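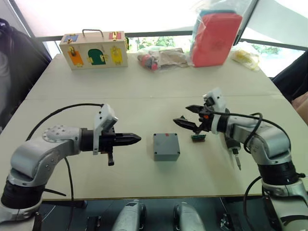 Progress report to the Wurnance fund, 22 March 2025
Project: Kurirmont, a two-key browser game on the history of ballooning
Prepared by: Navenach

Work in this period covered input handling, page weight and the sound track. The game now runs from a single script file, and first load is down to 943 KB. All 14 levels can be played from start to finish on a keyboard. Touch input is complete for 13 of them - the storm level still drops the second key when both are held.

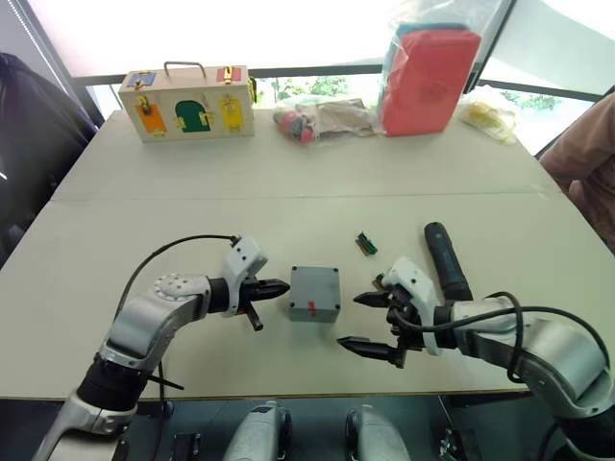 Modupe Iyamu asked in her review whether the storm level could ship with one key only. We tested that build and advise against it. The level depends on venting gas and releasing ballast at the same moment, and with one key the balloon cannot hold height in the downdraft.

Score saving was moved out of the page and into local browser storage. Old scores carry over on first load. The sharing button has been removed until

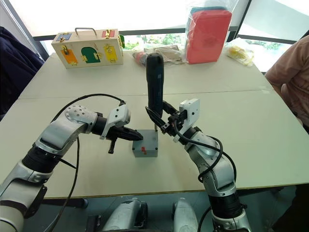 the short link service at Briggs is stable enough for public traffic. No other feature depends on it.

Open items: 2. The touch fault is described above. The other is the mute setting, which resets when the tab is reloaded. Both are scheduled before the June release. Spending is within the approved budget and no change to the grant is requested.

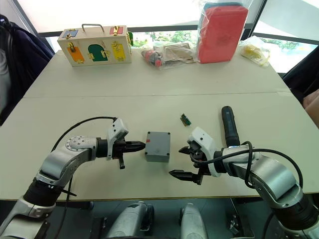 Two arms at the long white table, with the small gray box.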